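April, third week on the bins

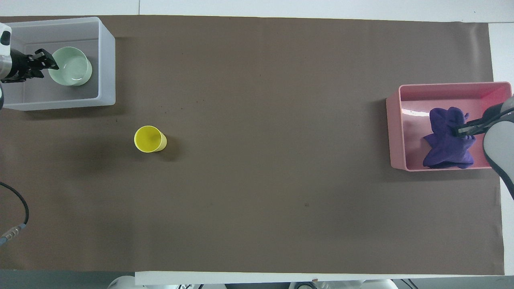
Morning

In at half past eight. Océane Leclerc had already put fresh brown paper down and was going through yesterday's list. The task for today was two bins, white on the left and pink on the right, one arm to each. Bowl in the white, purple soft toy in the pink, yellow cup out on the paper between them. The arms have to work at the same time, which is the whole point of this set. Last month's examples had one arm waiting while the other moved, and the model learned to wait.

I drove and Océane wrote the labels. It took me a while to get my hands going separately. The left wants to be slow and careful near the rim of the bowl and the right wants to get hold of a good fold of the toy and keep it. If I look at one hand, the other drifts. I ended up looking at the middle of the table, somewhere near the cup, and that was better.

We kept 13 before lunch. Three more went in the reject folder. In two of those I closed the left gripper too early and knocked the bowl, and in the other I stopped to scratch my nose and the pause was long enough to count.

The toy is harder than it looks. It has lumps sticking out all over and never lies the same way twice. Océane wants it picked up by a different part each time so the model does not settle on one limb. I agree with her but it makes for slow going.

Lunch

Soup from the place on the corner. Rang Yao about the spare gripper pads and got no answer. Left a message.

Afternoon

The Amlow software dropped the right arm's joint readings partway through a run. We only noticed on playback, when the right arm sat still on the plot while it was plainly moving in the video. Restarted everything and checked the last few back to where the readings were good. Lost 5 that way, all from after lunch. I have written the time in the margin of the log so that Rultitz can look at it.

After that we moved the cup between runs. Near the white bin, near the pink bin, further back, nearer to me. It is not part of the task and neither arm should touch it. Océane's view is that the model must see it in lots of places or it will think it matters. I caught it once with the left forearm and we kept that one, labelled as a bump, for the set of mistakes.

There was a disagreement about the labels. I had been saying "grasp" from when the fingers start to close. Océane had been marking it from when the cloth bunches up. We went with hers, and I will have to go back over the first batch from Otier, where I did the labels alone. That is most of a day's work and I am not looking forward to it.

Stopped at ten past five. My right wrist was sore and the last run was sloppy, so I threw it out. Copied everything to the second disk and waited for the check to finish before switching off.

For tomorrow: ring Yao again, swap the bowl and the toy over, start on the old labels if the arms are slow to calibrate.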